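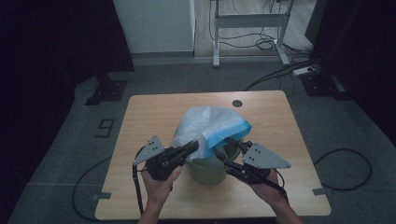

Usa Thepsuriya manages supplies for the Chuensuk office building, where the small bins are relined every Tuesday. She puts the bin on a table first. "You can't check the rim on the floor," she said.

Each liner is folded over the rim by hand. The fold should be even all the way around, she said, or the bag slides in under load.

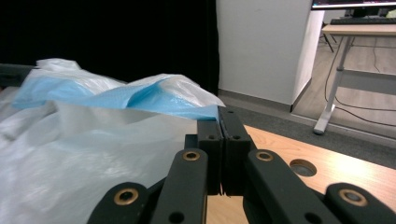
Thin plastic bunches up and clings to itself. "Find the edge, then pull," she said. The building stocks liners in cartons of 200.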